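Dranard says its new jars keep food fresh longer. Buyers may want to wait

Dranard, the kitchenware maker best known for its bread boxes, has put a line of glass storage jars on sale with a bold promise: dry goods that stay fresh for 18 months, and a lot less food in the trash. The company says a typical household could save $700 a year.

That is a big number for a jar.

The claim rests on a survey that Dranard paid for. The research firm Jelness asked 3,000 shoppers in April how much food they had thrown out in the past month and what they thought it had cost them. The answers were added up, stretched over a year and turned into the savings figure on the box. The shoppers were not asked to weigh anything or keep a diary. Most people are poor judges of what goes into their own trash, and the survey gives no sign that anyone checked.

There is a bigger problem. The survey asked about all wasted food, and its own tables show that bagged salad, bread, milk and leftovers made up most of it. Flour, rice, pasta and cereal, the things people put in jars, sat near the bottom of the list. A better lid will not do much for a bag of spinach.
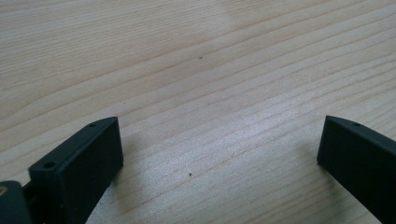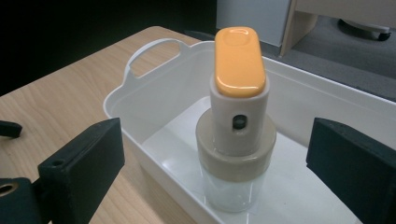
Asked how the savings figure could include food that would never go in one of its jars, Dranard said in an email that good storage "encourages better habits across the whole kitchen." It did not send any evidence for this. A second email asking for some got no reply.

The freshness promise is also thinner than it looks. According to the small print, the 18 months applies to white rice and dried pasta kept in a cool, dark cupboard with the jar left unopened. White rice and dried pasta will usually keep that long in any container that shuts properly, and often in the packet they came in. For ground coffee, nuts and brown flour, which do go stale or turn rancid, the company gives no figure at all.

Then there is the price. A starter set costs $45, and the replacement seals are sold separately. Dranard suggests changing them every year, a cost that does not appear in its savings sum.

Retailers seem happy enough. Hollimia, the home goods chain, has cleared shelf space for the line in all of its stores and is repeating the $700 claim on its posters. A spokesperson said the chain "relies on suppliers for product information." The smaller chain Weerakoon is selling the same sets but has left the figure off its displays. It would not say why.

None of this makes them bad jars. A tight lid keeps out moths and damp, and glass is easy to wash. People who like a tidy cupboard may be glad to have them. But so far the case for big savings comes from one paid survey about mostly different food.

Dranard says it plans a home trial later in the year, with families weighing their waste before and after. It has not said whether it will publish the results if they turn out badly.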